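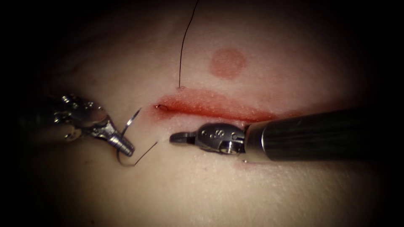
It smells like the inside of my nan's handbag and I mean that as the highest praise, wrote one customer on the back of an order slip, and we have had it stuck to the workshop fridge ever since. We've tried more than once to come up with a better way of introducing Jalerel and haven't managed it, so there you are, that's us: makers of balms, body oils and solid perfumes that smell like something you half remember.

Jalerel began at a kitchen bench in Hundon with a double boiler, a bag of beeswax and a great deal of optimism. The first balm was meant for our own gardening hands and set so hard you could have resoled a boot with it. The second stayed runny and went through the bottom of a paper bag on the way to a friend's place (sorry again about the car seat!). Somewhere in the teens we got the balance of wax to oil that we still use, and the friend with the car seat very kindly ordered six tins for Christmas, and then her sister did, and by the following autumn we had a stall at the Hundon market with a wobbly trestle and a cash tin.

We outgrew the kitchen a good while back and now work from the old dairy building behind the feed store. It has thick walls, which keep the pouring room at an even temperature through most of the summer, although there are still afternoons in January when we give up, put everything in the cool room and start pouring again after eight at night. Please do be patient with us in the hot months. Orders go out a bit slower then, and if your tin arrives melted just pop it in the fridge on a level shelf and it will set again. The top might look a little grainy but the balm is perfectly fine to use.

Our base is macadamia oil and beeswax, with a little shea butter in the winter balms. The wax comes to us in big yellow blocks from two beekeepers up the valley, and the colour changes with whatever has been in flower, so one batch might be a deep butter yellow and the next nearly cream. We don't bleach it or add colour to even it out. The essential oils come through Uzor, a small importer we have bought from since our second year, and the lemon myrtle is grown close enough that we can go and pick it up in the ute.

Every so often we're asked for an unscented version, and yes, there is one, and it's been in the range from the beginning. It's called Plain, it comes in the same tin with a white label, and it has a lovely soft honey smell all of its own from the wax.
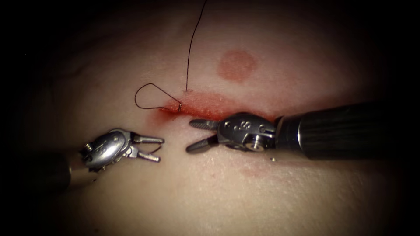
Then there is Voseo, our solid perfume and the thing most people seem to come looking for. We make it in batches of 200 tins, each one poured by hand, and it rests for a few weeks before we put the lids on and label it. Sandalwood is at the bottom, then dried orange peel and a bit of clove, with lemon myrtle over the top that fades away in the first half hour or so. You wear it on the wrists and behind the ears, a small dab, and it stays close to the skin. People sitting next to you on the train won't be bothered by it, which was very much the idea! A 50 gram tin will last you for ages, and there's a smaller one for handbags and glove boxes (though see above about summer, and perhaps not the glove box).

We keep the range small on purpose. At the last count we had a notebook full of ideas, including a tomato leaf body oil that two of us love and the rest of the workshop has banned from the building, and perhaps one of those ideas a year makes it onto the shelf. Anything new spends a winter and a summer with us first.

The tins are made to be refilled. Bring yours back to the workshop or the market stall, wiped out and dry, and we'll fill it again for less than the price of a new one. If you're too far away, you can order a refill bar wrapped in paper and melt it into the old tin at home over a pan of barely simmering water. Last year we filled 370 returned tins, some of them so worn that the Jalerel name had rubbed clean off the lid.

Visitors are welcome at the dairy most mornings from nine until noon. Come around the side, past the feed store's loading dock, and give the green door a good shove as it sticks when it's been raining. The kettle is usually on, and the testers are on the windowsill.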